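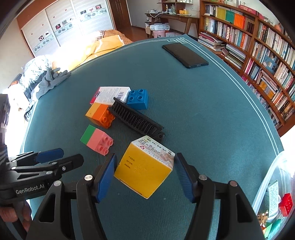
Why do old board games still pull people around a table? They give everyone a turn, a small problem to chew on, and a good excuse to stay for another hour.

I went to Trumbridge in October expecting to write a short piece about a shop. I came home with a notebook full of rules for games I had never heard of, plus a craving for one called Kauppinen that I still haven't shaken.

The shop is Giltance, up a narrow staircase over a bakery, and it smells like bread until closing time. Berkay Avcı has run it for 15 years. He sells new games at the front, but the back room is where he lights up. That's where the old ones live, 71 of them, all complete and all playable. "Open any of them," he told me, and then opened one himself before I could choose.

It was Greltesside, a trading game about a foggy harbor town. You move goods from the docks to the market and try to get home before the tide turns. The rules fit on one page, and the arguments they start could fill a book! We played with a retired bus driver and her grandson, and I was broke within three rounds. She had bought up all the salt, which I'd thought was worthless. (It is worthless, right up until the fish come in.)

What I love about games from that period is how much they trust the players. Modern designs can be wonderful, and I own far too many of them, but they often come with a thick booklet and a video to go with it. Greltesside gives you a map, a stack of cards and one line that reads "Disputes are settled by the oldest player." The bus driver settled quite a few.

Kauppinen is quieter. It's for two people, it takes an hour, and most of that hour is spent staring. Each player builds a road through the same forest, and you're allowed to use your opponent's road as long as you pay for it. Avcı says he has played it 95 times against his brother and is still behind. He taught me by letting me make every mistake once, with a small wince each time, and by the second game I was blocking bridges like I'd been born to it.

By nine in the evening every table was taken. A couple on a first date were deep in a bluffing game and laughing too hard to bluff. Two students had given up on their rules and were writing better ones on a napkin. Someone went down for cheese rolls.

If you want to start a collection of your own, Avcı suggests thrift stores and yard sales, and he says to check the rule sheet before you check the pieces. A missing pawn can be a button. A missing rule sheet can take years to track down, and he's still looking for two of them.

Game nights start at six, and the salt is usually gone by seven.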